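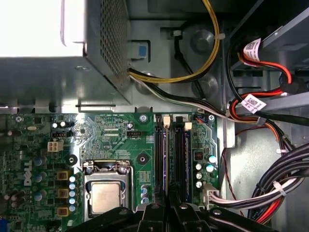

Handout 4 – Good practice when a robot works inside an open computer
Sep 24, 2026

Welcome back, everybody. Last week we stayed with the big rules, the ones about fences and stop buttons and who may stand where, and I promised we would come down to the bench this time. So this handout is about teardown work on desktop machines, where the arm is small, the parts are cheap-looking, and people relax far too early. Please read it before the lab in Dratmont and bring it with you (coffee stains are fine, I won't mind).

## Before the arm moves

The computer is unplugged from the wall, and the cord goes on the hook where both partners can see it. Press the power button once after unplugging. **The power supply housing stays closed**, always, whatever your task sheet seems to say. It comes out as a whole unit or it stays in.

Then look at the cables, and take your time over it. Wires that come out of a power supply like to rise up in a loop, and a planned path that clears every metal part can still snag one. Data cables threaded through a drive cage are just as bad. Our bench rule, which Pádraig Hanrahan wrote up for the Noonan lab and which I've borrowed with his blessing, goes like this:

- Any loose loop in the approach path gets tied back by hand, or the path gets changed.
- Clips and zip ties that are already there stay on until the step that calls for removing them.
- Barcode labels stay on their cables. If one has to come off, write it in the log first.

## Over the board

The processor and the memory sit close together on most of the desktops we use, so a gripper reaching for one is usually hanging over the other. Come in from straight above, slowly, and stop short of contact to check your clearance. Memory latches are opened before any pull – all of them, on every slot you mean to empty. The load lever on a processor socket is a job for fingers in this course. I know some of you would love to automate it, and Tomás Doherty has a nice project idea along those lines for June, so do go and talk to him!

Watch out for shadow, too. The arm darkens the very spot you care about, while a bright metal housing nearby can wash out completely in the wrist view. Set your lamp with the arm in its working pose, and check the view again there.

## Stopping and logging

One partner holds the stop button and does nothing else. If a cable pulls tight, stop. If you aren't sure whether it's tight, stop as well, and have a look together – I have never taken a mark off for that.

Log every stop on the Lunik sheet with the step number and a plain sentence about what you saw. Last year's group handed in 483 entries, and 37 of them just said "cable," so please give the rest of us a bit more to go on.

For next time, read the Proremdale bench rules through to the end and mark two you would change.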